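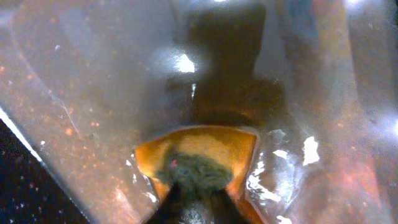

Drindomberg is a household goods cleaning and repacking workshop based at Votthorpe. We receive returned, surplus and slightly marked items from shops and private households, clean them by hand, check them, and send them out again ready for use. Much of what reaches our benches arrives under clear film, and film is not always kind to the eye. It wrinkles, it clouds and it throws back the light in white patches, so that a glossy amber-orange piece beneath it may be plain enough while whatever stands further back is no more than a dark brown shape. Our staff are therefore trained to treat the wrapping and the goods as two separate matters, and to make no decision on an item until it has been looked at properly.

The workshop was founded by Laimutė Paulauskas, who had spent many years in the linen and china stores of a large hotel. She began in a single room behind the old chapel in Votthorpe, taking in boxes from house clearances. The present premises, the Pētersons building, were taken over when that room could hold no more. The building still carries the name of the family who used it as a seed store, and the loading door at the rear is the original one.

Responsibility for the daily work now rests with Sigita Rimkutė, our Head of Workshop. She joined as a trainee on the packing side and has worked at every bench in the building. Mrs Paulauskas remains Chair and is present on most mornings.

How the work is organised

The workshop is divided into 4 areas: Receiving, Washing, Drying and Packing. Each area has its own tables, cloths and trays, and these do not pass from one area to another. On arrival, every consignment is entered in the receiving book under the name of the sender. The book for the present year stood at 1,630 entries at the start of December, against 1,733 for the whole of the year before.

Fragile pieces and pieces with any fuzzy or fibrous growth or deposit are set aside at Receiving and dealt with singly. Fabrics are not washed with hard goods. Items which cannot be brought to a fit condition are returned to the sender with a written note, or disposed of with the sender's agreement.

Washing is done by hand. We use shallow trays in preference to deep sinks – a small part is easily lost at the bottom of a sink – and we ask staff to work with modest amounts of water and to change it when it darkens. Sponges are laid right under the surface to soak before use.
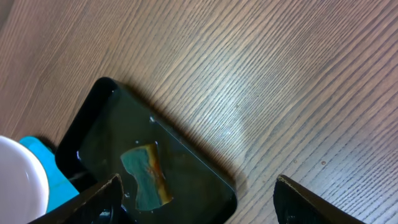 Trays are placed directly on the wooden tables, with the long side following the grain where space allows, a habit that dates from the first room and has been kept. The tables are wiped down at midday and again at the close of work. Crumbs and specks left on a table in the afternoon are a matter for whoever used it last, and Miss Rimkutė is known to inspect.

Items leaving the Washing area are dried on racks and are not wrapped on the same day. New film is applied at Packing, by hand, and drawn as flat as the shape of the piece permits. We do not reuse film that has gone cloudy.

Whom we serve

Our regular senders include independent shops, letting agents, two local schools and a good number of private households. Vandeo, our sister service, collects and delivers within the district and shares our office and telephone line. At present 545 households are registered with Vandeo for collection. Households outside the district may bring goods to the rear door in person, by arrangement.

Training

We accept trainees throughout the year. No previous experience is required. A trainee begins at Receiving, where the habit of careful looking is best learned, and moves to Washing once the area leader is satisfied. Certificates are issued on completion of all areas and are signed by the Head of Workshop. Former trainees have gone on to posts in hotels, museums' stores and hospital supply rooms, and several have returned to us.

Visiting and contact

The workshop receives visitors in the mornings, from nine o'clock until noon. Groups are asked to write to the office beforehand, stating their number and the purpose of the visit. Enquiries about consignments should give the sender's name as it appears in the receiving book. Parking is available in the yard of the Pētersons building, except in the bay marked for Vandeo.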